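Teltmont Building, ground floor
Quarterly fire and egress inspection, tenant areas
Inspector: Chrysoula Moschos
Date: Fri 6 November

1. Exit doors
East door: pass. Opens fully, latch engages.
West door: fail. Closer is leaking oil and the door stops short of the latch. Replace closer. Carried over from March.

2. Exit signs and emergency lights
Signs lit: pass.
Battery test, 90 minutes: pass except unit 7, which went dark early. Battery ordered from Wastier.

3. Portable extinguishers
Gauges in green, pins and seals in place: pass.
Tags: the corridor unit has no monthly initials after March. Tenant to resume the monthly check.

4. Sprinklers
Clearance below heads: fail in the Ginting storage room. Cartons stacked to the ceiling grid. Remove the top row.
Control valve open and locked: pass.

5. Electrical
Panel access: pass.
Extension cords: one cord run under the mat at reception. Remove and use the wall outlet.

6. Floors and aisles
Main aisle: 800 mm at the narrowest point against 900 mm on the approved plan. Move the shelving back to the line. 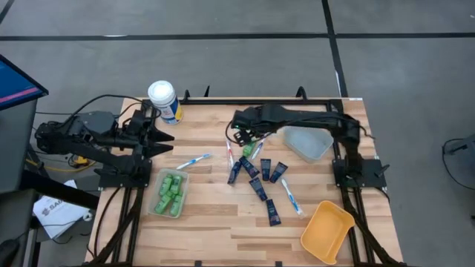 Side aisle: pass. Floor tape at the Skendon entrance is lifting at one corner. Press down or replace before the next visit.

7. Records
Alarm test log: complete.
Drill record: missing. Send a copy to the building office.

Overall result: conditional pass. Items 1 and 4 need a reinspection.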